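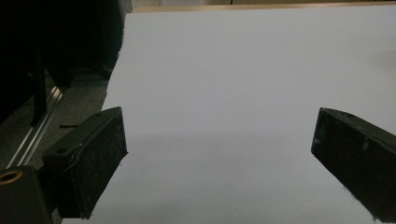
Sheet stock for drawer liners

I have been relining the drawers in the back room over the past month, and these are my notes on the sheet material, the cutting and the fit. There are 12 drawers in two cabinets. The older cabinet is the one I bought from Manouchehr Taheri when he closed his framing shop, and its drawers are not square. The newer one is square to within a millimeter, which makes it the less interesting of the two.

The requirement was simple. I wanted a plain, pale liner, stiff enough to stay flat under small hardware, that could be lifted out and wiped or replaced. Self-adhesive film was ruled out early. It comes off in strips after a few years and leaves residue that takes longer to remove than the liner took to install.

Material

I compared two boards. The first was Nendo, bought at the art supply counter. It has a smooth face and a soft core, and it dents under a fingernail. The second was Sketunel, which is denser and slightly heavier for the same area. Both are sold as white. Under the bench lamp neither of them is, and I mention it only for people who intend to match a painted interior. Hold a piece inside the drawer before buying the full quantity.

I chose Sketunel for the hardware drawers and used the leftover Nendo for the two paper drawers, where nothing heavy sits on it.

Measuring

Measure each drawer at the front, at the back and once on the diagonal. On the older cabinet the difference between front and back was as much as 4 mm. The width I settled on for the narrow drawers was 339 mm at the front, and the back was planed to suit each one individually. The small dividers are 200 mm long and can be cut in a batch.

Subtract 1 mm from each dimension for clearance. With no clearance the liner bows upward in humid weather. With more than 2 mm it slides when the drawer is opened and grit gets under the edge.

Write the drawer number on the underside of each liner in pencil. I skipped this on the first cabinet and spent an evening matching pieces to openings.

Cutting

Use a fresh blade and a steel ruler with a non-slip back. The first pass only scores the face. The second and third go into the core, and the fourth separates the piece. Trying to do it in two passes pulls the core along the cut and leaves small lumps down the edge. The same thing happens if the board is snapped along a shallow score, which I know is a common recommendation. It works on thin card. On thick board it leaves a ragged edge that has to be trimmed again, and the trim comes out of your clearance.

For edges that are already rough, a sanding block at 240 grit takes the high spots down. Sand in one direction only, from the face toward the back, or the face layer lifts. Board under 500 g per square meter is probably too light to sand cleanly at all - I stopped trying.

Ardalan Yazdani lent me his rotary trimmer for the second cabinet. It is faster on the thin stock, but the thick board climbs the wheel and the cut drifts. I went back to the knife.

Fitting

Vacuum the drawer first, including the corners, and run a dry brush along the groove where the bottom panel meets the sides. Put the liner in back edge first, then lower the front. If it catches, mark the spot with pencil and take off a shaving. Do not press it down, because the corner will crush and it does not recover.

A strip of thin felt under the front edge makes the liner easier to lift out later. I used Bakhtiari felt, 1 mm, held with two dots of paste. Ernus makes a similar one with an adhesive back, but the adhesive let go in the one drawer I tested, the one above the radiator.

Remaining work

Three drawers in the older cabinet still need liners. The bottom one has a split panel that should be glued before anything goes over it, so it will wait until March. The offcuts are stored flat under the bench with a weight on top - they curl if they are left standing against the wall.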